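Test kitchen notebook
April 27, 2021
Ginger oat loaf, going back to it after the February attempts

Right. I've reread my February pages and they are not kind to me. The loaf tasted lovely and looked like a dropped hat: high shoulders, a long trough down the middle, and a line of gummy stuff under the trough that I described at the time as "fudgy", which was me being generous to myself. Pondent still want a slicing loaf they can sell by the piece from the counter, with a proper dark gingery smell and a top that goes sticky after a day or two in the tin. They don't want a trough. Fair enough.

So today was about the middle of the loaf and nothing else. I kept the spice exactly as it was (ground ginger, a bit of mixed spice, black pepper, and the chopped stem ginger) even though I was itching to fiddle with it. Ravinder wrote DO NOT TOUCH THE SPICE on the whiteboard before I'd got my apron on, so I suppose I have a reputation.

Starting point

Medium oatmeal from Murnmont, the same sack as last time, folded over and clipped. I had a sniff and a chew and it's fine, still sweet, no dusty taste. Plain flour, dark sugar, butter, black treacle, golden syrup, milk, one egg, bicarb. The method was the old one: melt the butter, sugar and syrups together, let it cool a bit, beat in the milk and egg, tip it all onto the dry things and stir until there's no flour showing.

Where I think I went wrong in February is the "let it cool a bit". I'd written no temperature and no time, just "a bit", and I know what I'm like, a bit means until I get bored. If the syrup goes in too hot the bicarb gets going in the bowl and half the lift is spent before the tin reaches the oven. Khalil has been saying this since the first loaf. I am writing it down here so he can stop saying it.

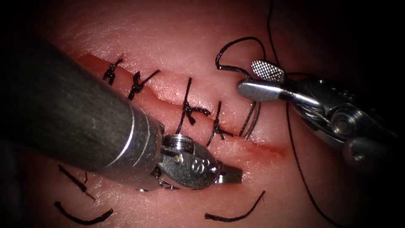
Four stitches in black thread, knots and tails.

What I changed

First, the oatmeal got a soak. I poured the milk over it, cold, and left it while I did the melting and then while I did the washing up and had a phone call with the packaging people that went on much longer than the packaging deserved. By the time I came back it had swollen up to a loose porridge. My thinking is that dry oatmeal drinks all through the bake, and what it drinks it takes from the middle, unevenly, so you get claggy patches next to dry ones. If it has had its drink already it should behave.

Second, I held back 50 g of the treacle and made it up with golden syrup. Treacle is sour and it's heavy, and there was an awful lot of it in there. I was worried about losing colour but the raw batter was still as dark as boot polish, so no worry there.

Third, the syrup mix was left until I could keep a finger in it comfortably. Not very scientific! I did use the probe as well but the battery went while I was looking at it, and there were none in the drawer. (Batteries, please, whoever does the order next. The flat round ones.)

Fourth, the bicarb went in with the flour and got sieved. Twice. I'd been stirring it through with a fork before, and I found a little bitter brown lump in one of the February slices, so that's my own silly fault.

Weights, one loaf

Batter into the tin: 1,242 g
Baked, cooled and out of the tin: 1,125 g

So 117 g gone off as steam, near enough, plus whatever I left on the tin and the paper. I didn't weigh the February loaves after baking, which is annoying, as I'd love to know whether the gummy ones had simply held on to more water. From now on everything gets weighed going in and coming out. I've put a column for it on the sheet.

The bake

Gas mark 4, middle shelf, in the small Jivik oven, foil laid over the top once the colour was there. I used the small oven because the big one is on its bread setting all morning and I didn't want to be the person who changed it. The Jivik runs hot at the back left corner, everybody knows that, so I turned the tin halfway, very gently, holding my breath and closing the door as if there were a baby asleep in there.

It domed. A low dome with one crack along it, and it stayed up when I took it out! I stood and watched it for ages, waiting for the sag, and there was the tiniest bit of settling at one end and that was all. I did a small dance. Ravinder saw the dance.

Skewer came out with a few damp crumbs on it, which I think is right for this sort of cake. If you wait for a clean skewer the edges go like biscuit.

Cutting it

I know, I know, it should have been left until tomorrow at least. I cut one end off while it was still a little warm and then felt guilty and wrapped up the rest. Crumb is even from top to bottom. There's no line. The oatmeal is still there when you chew, a nice nubbly feel, but it doesn't go to paste on your teeth. The stem ginger had mostly sunk, in a sad row along the base, so that needs sorting. I tossed it in flour and it made no difference at all (I have never once seen it make a difference, and yet I do it every time).

Flavour: less bitter, rounder, and the pepper comes through at the end. Khalil thinks it has lost some of its grown-up edge with the treacle cut down. Ravinder thinks it's better. I think it's better today but I want to try it again when it has sat, because treacle flavours creep up over a few days and I don't want to judge it fresh. Khalil also said the crust was "a bit polite". I asked him what that meant and he said he'd get back to me.
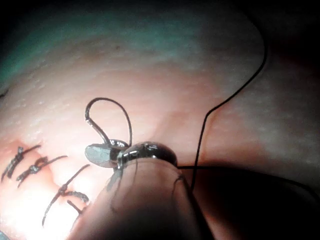
Treacle comparison, started and not finished

Majali sent us a tin of their treacle to try and I've been meaning to get it open. It's thinner than the one we use and it runs off the spoon in a ribbon where ours sort of considers it first. Tasted side by side off teaspoons: Majali is smokier and a bit salty at the back, ours has more of that burnt-toffee thing. I liked both and then I couldn't taste anything for a while and had to eat a cracker.

If it's thinner there may be more water in it, so I'd need to go easy on the milk. I'll do one loaf with a straight swap first, change nothing else, and see. One thing at a time. (It's on the whiteboard now, underneath the spice one.)

Things to do

Stem ginger: chop it much smaller, and try keeping half back to scatter on top of the batter once it's in the tin. Might sink anyway. Might burn.

Second loaf exactly like today's, same tin, same shelf, before I believe any of it. One good loaf could be luck.

Soak on its own: I changed the soak and the treacle and the cooling all in one go, so I have no idea which of them fixed the trough. Do one with the soak and the old treacle amount. Khalil has offered to do this one and I'm going to let him.

Ask Pondent how thick they cut. If they're doing thin slices the nubbly bits might drag on the knife and tear it.

Slice and taste the wrapped loaf tomorrow, then again at the end of the week. It's on the second shelf in greaseproof and foil with my initials on it. Please leave it alone. There's an end piece in the blue tub if you're hungry.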